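Chapter 4
Lending Your Hands: Teaching by Demonstration

By Fikri Nasution
July
25 shares | 2 comments

Think back to the last time you taught somebody to tie a bow. You probably started by talking, got as far as "now make a loop, no, the other way", and then gave up and took hold of the laces. Hands know a great deal that mouths struggle to say. This chapter is about passing that knowledge to a machine, and I will admit at the outset that it's my favourite in the whole book!

In Chapter 3 we wrote our motions out in full: go to this point, close the fingers, go to that point. It worked very nicely for pegs and blocks. Now try it with a curved plastic shell that has to come off a shelf and go into a bin which already has boxes in it. Where does the thumb go? How far should the wrist turn on the way across? You can do the job without thinking, and yet writing it down would keep you busy until Thursday. 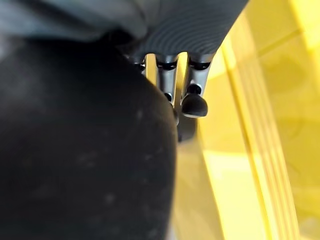
Does the teacher have to be good with robots?

Less than you might expect. Someone who packs boxes for a living often gives better demonstrations after an hour's practice than an engineer who knows every joint by name, as the packer already has a feel for the order of things and for when to slow down.

There are two main ways of showing a robot what you want. The first is to take hold of the arm and move it yourself while the joints give way under your push. This is called hands-on guiding (older books say kinaesthetic teaching, a dreadful mouthful). You feel the weight of the arm, you bump into things and learn from the bump, and the recording is made in the robot's own joint angles with nothing to translate. The trouble comes with two arms and ten fingers. You simply run out of hands.

The second way is remote control, or teleoperation. You wear gloves or hold a pair of handsets, you look through the robot's cameras, and your movements are passed along to its arms. Now both hands are free to do what hands do. The loss is touch: on most rigs you can see that the fingers have closed on something, but you can't feel how hard.
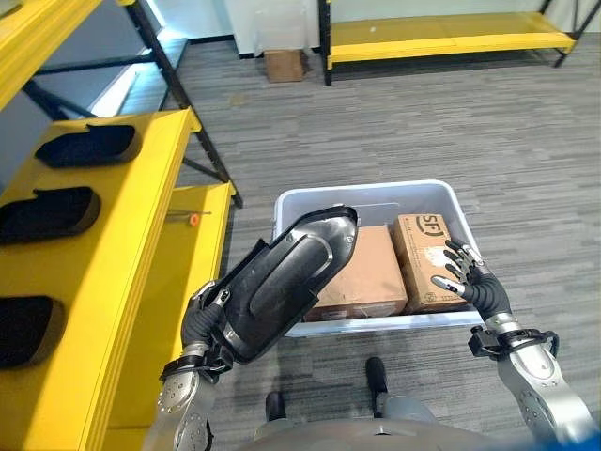

When an early draft of these pages went round the Rondonuwu workshop, Amano wrote in the margin that I was being unfair to touch, and that after a week in the gloves you start to "feel with your eyes", watching for the small shift in a part that tells you the grip has taken. I've left my paragraph as it was, but I think the remark is a good one and we'll come back to it in section 4.6.

Our running task for the chapter is called Flakard. It's a plain packing job: black moulded parts wait on a yellow shelving unit to the robot's left, a grey bin stands on the carpet in front of it with two cardboard boxes inside, and the parts are to be moved from the one to the other. I like it because it looks dull and is full of little decisions. The left hand must reach out sideways, take a part, and carry it over the rim of the bin. Meanwhile the right hand has to be somewhere, and where you put it matters a good deal more than beginners think.
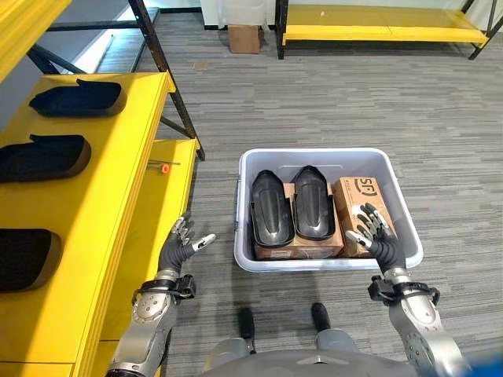
A recording holds everything the teacher did, the useful and the accidental alike. If you scratch your nose halfway through, the robot may well learn that nose-scratching is part of packing. If you always rest your spare hand near the same box, that goes into the lesson too, and you ought to decide whether you meant it. Some teachers steady a box on purpose. Others let the hand drift there out of habit. The learner can't tell these apart from one showing, and this is the best argument I know for giving many.

How many is many? For Flakard we'll begin with 100 demonstrations, which is enough to get a clumsy but recognisable copy. The Prorero exercises at the back of the book use 2000, and by then the interesting questions have changed: you're no longer asking whether the robot can do the task at all, but which of your own bad habits it has picked up.

Try this before you read on. Put a mug on a shelf beside you and a box on the floor, and move the mug into the box as slowly as you can bear. Notice when your eyes leave the mug and go to the box. Mine go almost at once, well before my arm has started to turn. A teacher working by remote control needs that early glance just as much, so the cameras must let them have it.
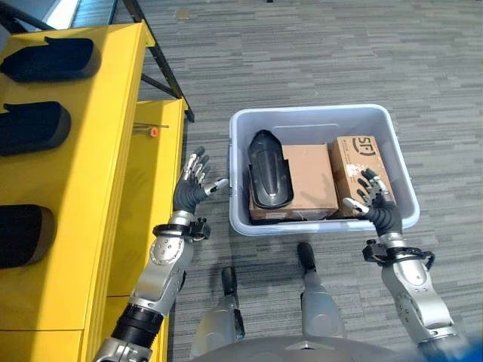 4.1 What Goes into a Recording

We'll start with the raw material. Each demonstration is stored as a run of moments in time, and each moment has two halves: what the robot sensed, and what the teacher told it to do next. Keep those two halves firmly apart in your mind, for most of the muddles in this subject come from mixing them up.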